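The Laundry Corner at Gravden
Photo gallery, put together by Kohei Kuroda
May 11, 2023

When we moved into the Gravden workshop in March, the washing machine was already included in the plan. I had asked for it, and I was a little nervous, because a washing machine in a shared room can become a place where wet things are forgotten. Now I can say that it was a good decision. We have aprons, towels, cleaning cloths and many T-shirts, and before we had the machine, one of us carried everything home in a bag.

This gallery shows the folding table and the things near it. My friends at the Hirano workshop asked me how we arranged our corner, so I also wrote some notes on how we fold. I am not an expert in housekeeping. I learned most of it from my mother, and the rest from making mistakes with other people's shirts.

The folding table has a green top, a quiet color which is kind to the eyes. It is wide enough to lay down a shirt with both sleeves open and still have space for a phone. The washing machine is just behind it, with its round door facing us, so the clean clothes travel only a few steps.
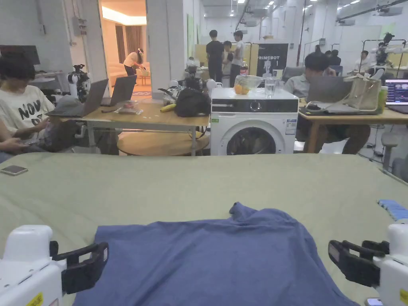
AT THE FOLDING TABLE

A T-shirt, before folding. I like to pull the bottom hem first, then the shoulders, and leave the middle for the end. If you begin with the middle, you only push the wrinkles to another place.

Blue shirts are the most common in our basket. We ordered them from Pakari, in one color, and the order was cheaper this way. The disadvantage is that all of them look the same after washing. I recommend writing initials inside the collar with a laundry pen before the first wash.

For small cloths we do not follow any special method. Fold in half, fold in half again, and put the closed edge to the front of the shelf. A cloth with a corner turned under will keep that corner for a week, so please open it with your fingers before you make the first fold.

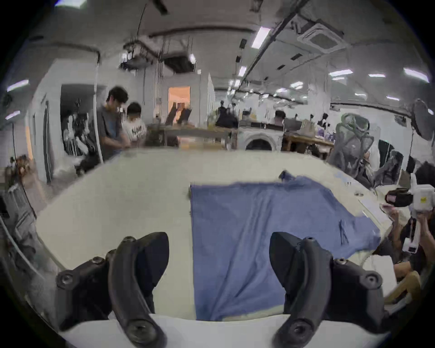
Trevor Gagnon wrote to me after reading the first version of this page. He does not agree about the small cloths. In his opinion they should be rolled, because a rolled cloth can be taken from the drawer with one hand and the others stay in their places. He also thinks that softener should never be used on cleaning cloths, as they stop drinking the water. On the second point I changed my habit. On the first one I still fold.

THE MACHINE AND ITS NEIGHBORS

A front-loading machine has one advantage that I did not think of before: the top is free. Ours is used as a shelf, mostly for fruit and a glass of water. I have only one rule, that the glass must be removed before the spin. We had one accident, with no injuries, but the floor was washed that day too.

The wooden table to the left of the machine is for laptops and snacks. It has a round shelf underneath, also of wood, and I think it is the most beautiful piece of furniture in the workshop. The top is always full. I gave up asking for it to be cleared, and laundry is simply not allowed there, which works better for both sides.

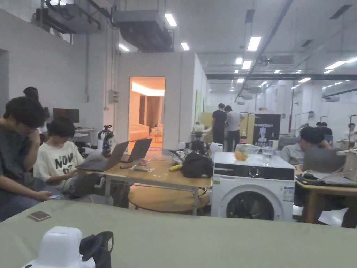
The cycle I use most is the short one, at a low temperature. It is enough for T-shirts worn for one day. Towels go separately and longer. I clean the rubber ring inside the door with an old towel after the last load, and I leave the door a little open at night. In our old place in Tandstead we did not do this, and by summer the smell could be noticed from the corridor.

I was also asked about drying. We have 2 folding racks, kept in the next room when they are not needed. Shirts go on hangers directly from the machine, buttoned at the top, and towels go over the rack without pegs. Please leave a hand's width between the pieces.

THE DIFFICULT ONES

Long sleeves are the part where people lose patience. My way is to lay the garment face down, bring one side to the center, and turn the sleeve back so that it lies straight along the body. Then the same on the other side. Fold up from the bottom, in thirds. Dark colors should be turned inside out before washing, and turned back only when dry.

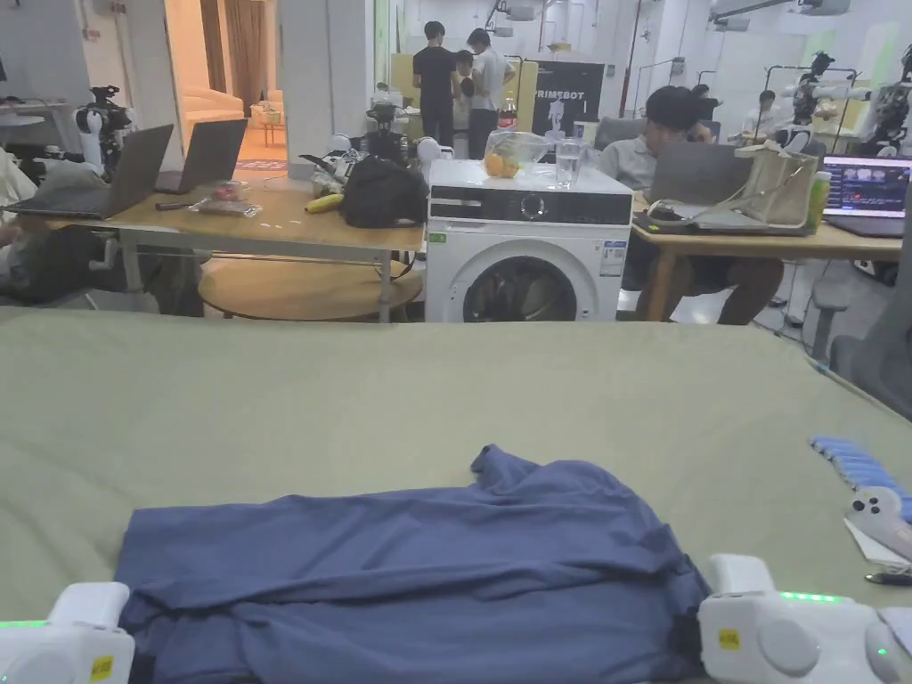
Dark blue on the green table, with the washing machine behind.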